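The Brinia pocket radio, after eleven games

My husband will tell you I hate gadgets. I don't. I hate gadgets that promise to give me back something I never lost, and the Brinia pocket radio, from a company called Lornora, promises on its box to "bring you back to the ballpark." I was in the ballpark. I had a seat on the third base side in Plondstead with a hot dog in my lap, and I was trying to find out who was warming up in the bullpen.

The idea is old and it's a good one. You sit in the stands, you put in one earpiece, and you listen to the radio call of the game you're watching. My father did it with a set the size of a brick. I've done it with my phone, which runs late, so the crowd is on its feet before the announcer has seen the pitch. A real radio is supposed to fix that. So I bought one with my own money and carried it to eleven games last season, nine at night and two in the afternoon.

First, the delay. Lornora says there is none, and on AM that's the maker's doing only in the sense that the maker didn't get in the way. Our local station holds back its own broadcast these days. A ball would leave the bat, drop in front of the center fielder, get thrown to second, and then I'd hear the crack. No radio can cure that. The box might have said so. Call your station and ask before you spend anything.

Second, reception. In the upper deck it was fine. Under the overhang, where it's shady and where anyone with sense sits for a day game, it hissed. Turning my body toward left field helped, and I watched most of one inning over my right shoulder.

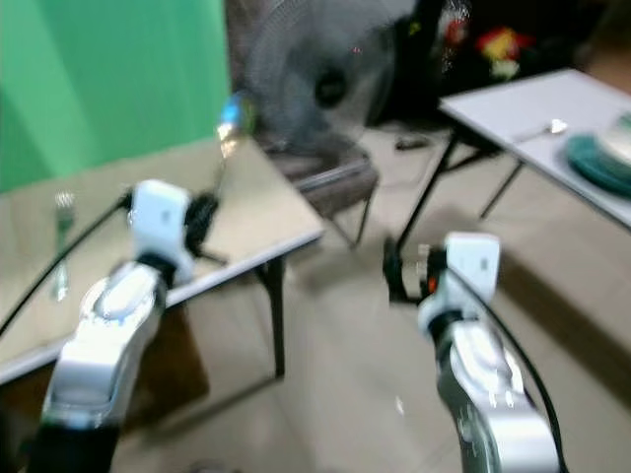

Dalibor Hrnčiar wrote to me that I was being unfair about the hiss. He has had his since spring and says the trick is to keep it out of your jacket altogether and hang it from the lanyard, upright, away from your phone. Under the same overhang he gets every word, he says, and he thinks the sound of an announcer taking his time between pitches is worth a little fuss with a string.

Fine. I tried the lanyard. It did help, and I'll give him that. It also swung into my nachos whenever I stood up, and the clip let go twice on the stairs. A lanyard that matters this much to how the thing works should have a better clip.

The earpiece is a plain hard bud and I have no complaint except that my ear was sore by the seventh. The regular plug means you can use your own, so do. The dial is a real dial, and I liked it more than I meant to. You can find the station by feel while keeping your eyes on the runner at first. Then you sit down, your hip bumps it, and you're listening to a man sell gutters. There's a lock switch on the side, but it locks the volume. Who has ever sat on a radio and worried about the volume?

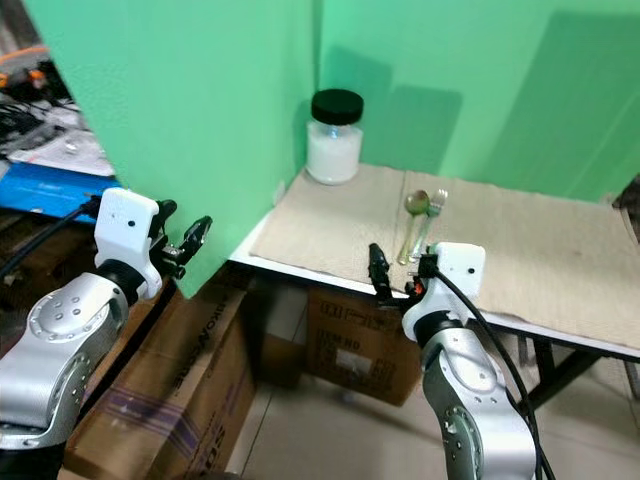
Battery life is claimed at 15 games a set. I can't confirm that. I got through my eleven on the batteries that came with it, though I shut it off between innings when the ads came on, and a couple of those games I left early for reasons any fan of our bullpen will understand. The battery door is stiff – I broke a nail on it – but it has never popped open.

My friend Rozália Trnka borrowed it for one game and didn't want to hand it back. She keeps score on paper, and she says hearing the call catches the substitutions she'd miss while writing. I believe her. She was also sitting in the upper deck, in the sun, with nothing overhead, and I'd like to see her try it in row 30 under the concrete.

So is it better than the phone? For me, by a little. It doesn't eat my data, it doesn't ring, and the delay, when there is one, is shorter. Is it better than the old set in my father's garage, which you can find the like of at any yard sale for pocket change? I took that one along to the last home game to find out. It was heavier and uglier, and it hissed less.

Get the Brinia if you sit up high and your station runs live. If you sit under the overhang, borrow one first. Mine is in the drawer until spring, with the batteries out and a knot in the lanyard where the clip used to be.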